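Product sheet, revised June. Replaces the earlier Pukcombe seating and table sheet.

# Pukcombe Lounge Group

The Pukcombe group is a set of light indoor pieces for lounges, break rooms and reception areas. It is sold by Bondgate as single items or as a room package. The pieces share a footprint grid and seat heights but not a finish: wire, wicker and glass are combined in one room by design.

## Items in the group

| Code | Item | Main finish |
|---|---|---|
| PK-CT | Coffee table, square | Glass top, bronze-colored woven lattice |
| PK-WA | Armchair, rounded back | Brown wicker |
| PK-WC | Side chair, wire frame | Gold |
| PK-RT | Table, round | White |
| PK-SC | Seat cushion, round | White, dark blue-grey floral print |

Items are ordered by code. The cushion is not included with PK-WC and must be added as a separate line.

## Coffee table, PK-CT

The top is a single pane of glass resting on the frame at the four corners, with clear pads between glass and frame. The lattice fills the sides and the lower shelf. The shelf takes magazines and folded throws. It is not rated for boxes of paper or equipment.

Height to the top of the glass is below the arm height of PK-WA, so the armchair can be placed directly behind the table without the arms meeting the edge. Leave 600 mm on any side that people walk past.

Planters may stand on the glass if the pot has a saucer or a felt base. Unglazed pots scratch. Drag marks in the glass are not covered by the warranty.

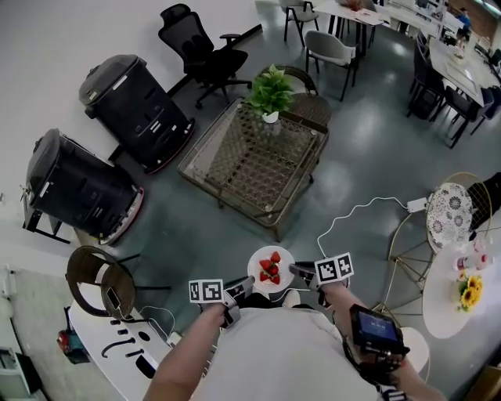

Clearance matters more with the wire chair than with the other pieces. The legs of PK-WC splay outward and the feet sit wider than the seat. Measure from the feet when planning a row. On hard floors, fit the clear foot caps supplied in the parts bag; the bare wire will mark vinyl and painted concrete. Keep power cords and adapters out of the line of the legs.

## Side chair, PK-WC

- Frame: formed wire, gold finish
- Seat: round, open wire, for use with PK-SC
- Stacking: no
- Rated load: see the label under the seat

The finish is a lacquer over plating. Alcohol wipes dull it within a few months of daily use. Use a damp cloth and a drop of dish soap.

## Seat cushion, PK-SC

The cover is removable and machine washable, cold, inside out. Close the zipper before washing. Do not tumble dry. The print is on the upper face only. Cushions from different batches can vary slightly in the blue-grey, and Bondgate will match a batch on request if the order states the number printed on the inner tag.

The fabric is woven by Velwood. Replacement covers are stocked separately under PK-SC/R. Two covers per chair is the usual order for rooms where food is served.

## Round table, PK-RT

A small table for drinks, a plate of fruit or a vase. The white top resists water and most kitchen stains. Berry juice, coffee and nail products should be wiped off the same day. The top is removed by turning it counterclockwise on the base; the table then ships and stores flat.

PK-RT is paired with PK-WC in the standard layout, one table between each pair of chairs. It is too light to be used as a seat or a step.

## Armchair, PK-WA

Wicker over an internal frame. Indoor use only. The rounded back is woven in one piece with the arms, so damage to an arm is repaired as a complete back section. Repairs are handled by the Vachon workshop, and turnaround depends on the color of cane in stock.

Vacuum with a brush head. Keep the chair away from radiators; the weave dries out and the strands begin to lift at the curve of the back.

## Assembly

PK-CT and PK-RT need assembly. PK-WA and PK-WC ship complete. The hex key in the PK-CT box is 5 mm and fits every bolt on the table. Tighten the frame bolts by hand first, stand the table on a level floor, then tighten fully and place the glass last. Two people should lift the glass.

## Ordering

The minimum order for the room package is one of each item. For orders of over 200 pieces, contact Enikő Kocsis at Bondgate for a delivery schedule. Questions about spare parts and finish samples go to Margus Zariņš.

Samples of the lattice, the wicker and the printed fabric are sent on a card. Glass samples are not available.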